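Work and Automation, Week 6 handout
Soft goods, hard machines: who does what at the Vurkstead returns floor

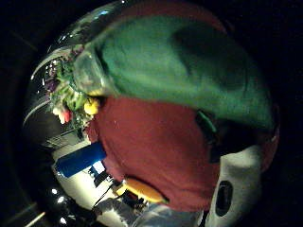 Fabric is the last thing they should have started with, one reader of last year's version of these notes wrote to me, and the letter went on for two pages about zippers. I have kept it in my folder ever since, and I'd like you to have that objection in mind while you read, because it is a good one and I don't think I can fully answer it.

For those who missed Thursday: Vurkstead takes back clothing, bags, bedding and small household things that customers have sent back to shops. Everything gets opened, looked at, sorted and either folded for resale or put aside. The red and green cloth in the picture is typical of what makes the work hard. One soft thing lies against another, there are folds and shadows where they meet, and a strap or clip hangs down just where you would like to take hold. A person reaches in and separates the two without thinking about it. A machine has to be given some way of telling where one thing stops and the next begins, and then of pinching one layer and leaving the other alone.

The site brought in a sorting line from Simach and, somewhat later, a set of grippers from Bondarchuk. Before that there were 50 people on the floor across both shifts. There are still 50, which surprised me when I first asked (and I did ask more than once!). What changed is what they do with their day, and that is really our subject this week.

Under the old arrangement each person had a table and a cart. You took a piece from the cart, decided about it, folded it, and reached for the next one. A good day was 200 pieces. People talked across the tables, and a new starter was put beside an experienced one for the first weeks and picked up the trade by watching, the way you learn to cook in somebody's kitchen.

Now the first pass belongs to the line. It takes the easy pieces, boxed things mostly and flat garments in bags, and sends on whatever it can't settle. On the day I visited, that came to 1213 pieces – all of them tangled, or soft, or bundled with something else. So the people get the hard ones, one after another, all day long. Several told me the work is more interesting. Several others told me they are worn out by two in the afternoon, and a few of them were the same people, speaking at different times of day.

I'd ask you to think about the easy pieces for a moment. On paper they were the dull part of the job, and taking them away looks like a kindness. But a plain shirt in a bag was also a little rest between two difficult things. When you take out every easy piece you take out the rests as well, and I have yet to see a planning sheet with a column for that.

Then there is the teaching. Part of the shift now goes to showing the grippers how a thing is picked up, over and over, with a hand tool. The site calls this Deneo time, after the program that keeps the recordings. It is paid at the ordinary rate. Is it ordinary work? The skill being recorded took years to build up, and it goes on being used after the person has gone home. We will spend most of the seminar here, so please come with an opinion, even a half-formed one.

Before we meet

Read chapter 2 of the course reader, and the short piece on piece rates that follows it if you have time.

Pick a job you have done yourself, paid or not, and write down which parts of it were easy. Half a page is plenty. Then say what the easy parts were doing for you.

Look again at the objection about fabric. Would starting with the boxed goods alone, and stopping there, have been fairer to the people on the floor? Fairer to the new starters in particular, who now have no gentle pieces to learn on?

Bring your notes on paper if you can, as the outlets in the seminar room are still out of order.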